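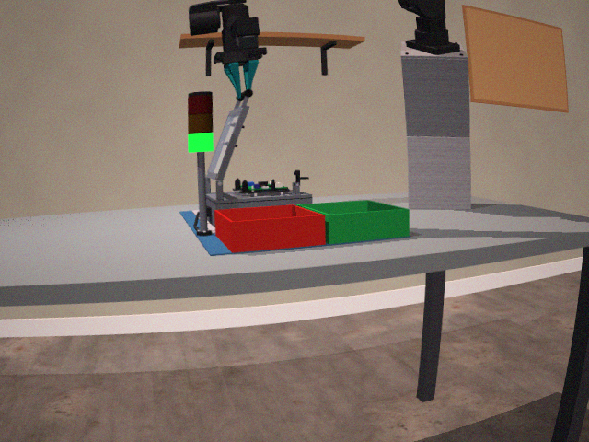

Plevell Roll-Call Set: data card

Status: usable with care. Card last edited Thu 16 July.

What is in it

Plevell collects recorded votes from the Clellholm regional assembly and puts them in one table. It holds 3029 recorded votes on 216 bills, covering two full sessions. Each row is one member's vote on one bill at one stage. Voice votes are left out. The assembly passes most of its business by voice vote, so anyone hoping to measure "how Clellholm votes" from this table should stop and think about what they are measuring.

Files

votes.csv – one row per member per division
bills.csv – one row per bill, with title, sponsor party, committee, and final outcome
divisions.csv – date, stage, and the question as put by the chair
notes.txt – corrections, in the order we made them

Where it came from

The source is the assembly's printed journal, which the clerk's office posts as scanned pages. We ran the scans through text recognition and matched member names against the seating list. Wherever the tally printed in the journal disagreed with the names printed under it, we kept the names and set tally_conflict to 1. There are 40 rows like that. The clerk's office was asked about them in June and replied that the journal is the official record, which does not say which half of the official record is correct.

Fields that cause trouble

party: This is the party at the time of the vote, according to the seating list. The seating list is updated when the clerk gets to it. A member who crossed the floor may sit under the old party for several sittings. If your result depends on defections, check the dates yourself.

absent: The journal uses one word for members who were sick, members who walked out in protest, and members who were in the building and chose not to vote. All of them are coded the same. We have seen a draft paper treat this column as a measure of laziness. Please don't.

outcome: "Passed" means passed by the assembly. Whether the bill was signed, published, or ever put into effect is not recorded anywhere in this set.

stage: First readings are nearly always unopposed. Mixing them with final readings will make the house look far more agreeable than it is.

bipartisan: Inherited from the older Anozie coding sheet. It marks any bill where at least one opposition member voted yes. By that rule a bill rammed through at midnight counts as bipartisan if one person across the aisle liked it. We kept the column so older work can be repeated, and we don't recommend it for anything new.

Claims we would not make with this data

That the parties cooperate more than they used to. Two sessions is too short, and the chair changed the rules on calling a division partway through the second one.

That the joint statement on orderly debate had any effect. Fewer divisions were called afterward, which both parties have cited as proof of good faith. Fewer divisions could also mean more business went through by voice, where no names are taken. This table can't tell those apart.

That a member's score on a loyalty index built from these votes says something about the member. Whips decide which votes matter, and they don't publish the list.

Loading

Files are UTF-8, comma separated, with a header row. Blank means missing. Member IDs are text and some begin with a zero, so don't let your spreadsheet turn them into numbers. Join votes to divisions on division_id, then divisions to bills on bill_id. Do not join on bill title, as the assembly reuses titles.

Related work

Buria publishes committee attendance for the same assembly. Its member IDs look like ours but are assigned separately, and a straight merge will run without an error and give you the wrong people. A crosswalk is planned. It has been planned for a while.

Corrections

Send the division ID, the journal page, and what you think it should say. Reports without a page number go to the back of the pile. We do not change votes on a member's word alone, including when the member is asking about their own.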